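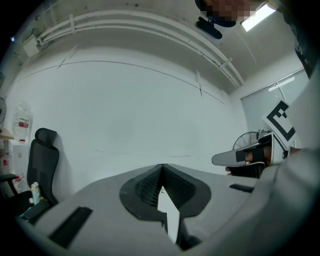

Fotis Panagiotou would like residents to telephone before they throw anything away. The request came up early in our conversation at the Bultthorpe Records Office, and he returned to it twice before the morning was over. Most of the losses he has seen in local records took place at the curb, he said, when a house was being cleared and the family had a deadline to meet.

"People assume we want the deeds and the certificates," he said. "We do want them. But we would also like the rent book and the minutes of the bowling club, and those are the papers that go out with the trash."

Mr. Panagiotou has been with the Office for 17 years and has led it for the last six. In that time the collection has grown from a single floor to two, and the reading room has moved from the back of the building to the front, where there is daylight until late afternoon. He was appointed as an assistant, with duties that consisted largely of fetching volumes and returning them to the right shelf. He still regards the second half of that duty as the more important one. A volume placed one bay to the left, he noted, may not be found again for a decade.

The Office accepts papers from households, businesses, congregations and clubs within the county. Donors are asked to complete a short form stating what is being given and whether any of it should be closed to readers for a period. Mr. Panagiotou said that the question of closure causes more concern than any other part of the form.

"A family may have letters that mention a neighbor's debts, and the neighbor's grandchildren still live on the same street," he said. "We can close those letters for 40 years and open the rest tomorrow. Donors are often relieved to hear it, and some who came in intending to give us half the box go home and bring the other half."

The largest gift of recent years came from the Drakos family, whose ferry company carried passengers and freight across the river until the bridge was built. It included timetables, wage sheets, fare tables, complaint letters and the company's replies to them. The replies were drafted in pencil on the back of the complaints themselves, and for that reason the staff decided to keep each sheet exactly as it was received and to describe both sides.

Asked which part of the Drakos papers readers request most often, Mr. Panagiotou named the wage sheets. Families use them to establish where a grandfather was working in a given winter. Students from the college have used them to study seasonal employment. One reader requested the whole series in order to settle the spelling of a surname, and was able to do so on her second visit.

"I have a fondness for the complaints," he added. "A gentleman wrote every May to object to the price of taking a goat across. The company answered him every year, and very politely. The fare did not change."

Work on the papers of the Evier foundry is now under way. These present greater difficulty. The foundry kept its order books in a basement that flooded on at least one occasion, and many of the pages had stuck together by the time the Office received them. The books are being treated in small groups. Each is assessed by a conservator before any attempt is made to open it, and several have been set aside until better advice can be obtained. Mr. Panagiotou declined to give a completion date.

"I would sooner tell a reader that a book is unavailable than hand over one that comes apart on the desk," he said. "The reader is disappointed for an afternoon. The page would be gone for good."

Readers will see a change in the catalog first. The Office has begun transferring its card index to a searchable list named Clistar, which may be consulted from the terminals in the reading room. The transfer is being done by hand, card by card, and the staff have used the opportunity to correct entries made by their predecessors. Some cards give a street name that is no longer in use. Where this occurs, both the old and the new names are entered, so that a search for either will find the record. The cards themselves will be retained in their cabinets on the upper floor.

There was some hesitation among regular readers when Clistar was introduced. Mr. Panagiotou said that he understood it, and that he had shared it in part. A person leafing through a drawer of cards notices the card behind the one being sought, and a list on a screen does not offer the same accident. The Office has tried to meet the concern by adding a view that shows entries in the order of the old drawers. He uses it himself.

The conversation then turned to what families can do at home. His advice was plain. Papers should be kept flat, in a cupboard on an inside wall, away from attics and basements. Metal paper clips should be taken off before they rust. Adhesive tape should never be used on a tear, however neat the result may look at first. Photographs should be named on the back, lightly and in soft pencil, with the full name of each person shown.

"Please do not write 'Mother,'" he said. "I have a drawer full of mothers."

He was also asked about digital records, which reach the Office in growing numbers. Email messages and scanned minutes are accepted, he said, on condition that the donor has looked through them first. A club secretary recently delivered a drive containing sixteen versions of the same annual report, none of them marked as final. The matter was resolved by a telephone call to the club, but he would prefer that such questions be settled before the material arrives.

The reading room is open to the public without charge. First-time readers should bring proof of address and should allow time for registration. Original volumes are brought up from the stores in the morning and again at 2 in the afternoon, and requests received after that hour are filled on the next working day. The stores close on Tuesday for cleaning, although the terminals remain available.

Those who have papers to offer are asked to call the front desk and describe them in general terms. A member of staff will visit if the quantity is too great to carry. Mr. Panagiotou asked that boxes be left unsorted until then, as the order in which a person kept things is often informative in itself.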